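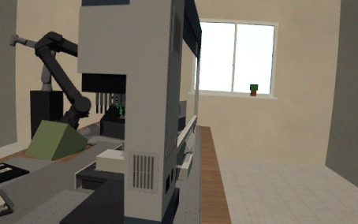 Can the cell go back to automatic after a dropped rack once the fault is cleared?
Only after every line on this checklist is signed, and the first cycles are run at reduced speed with someone at the stop button.

Donen cell, rack handling. Inspection after gripper fault, February.
Inspected by: Marianna Tokarz. Second check: Quang Ung.

1. Emergency stop, both stations — OK.
Comment: Reset needs a firm pull at the rear station. Still within limits.

2. Fault log saved before power down — OK.
Comment: Grip force was set to 25 N and dropped to 9 N during the lift. The arm kept moving for 200 ms before the controller stopped it.

3. Finger mounting screws — FAIL, corrected.
Comment: One screw on the right finger was loose. Replaced and marked. Sang-wook Hwang says the same screw was tightened in the last service, so please look at the thread next time.

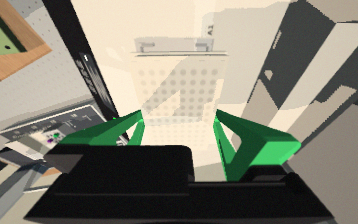

4. Finger alignment on a rack — OK after item 3.
Comment: Checked with the arm in hold, drives limited, guard closed. Repeat this at the next shift change.

5. Grip-loss stop — FAIL, open.
Comment: The stop is too slow. Skorkon has been asked for the corrected setting. Do not change it locally.

6. Cycle counter — read at 995.
Comment: Finger pads are due for inspection anyway.

7. Spill and debris check — OK.

Status: automatic mode locked out until item 5 is closed. Teodor Matei holds the key.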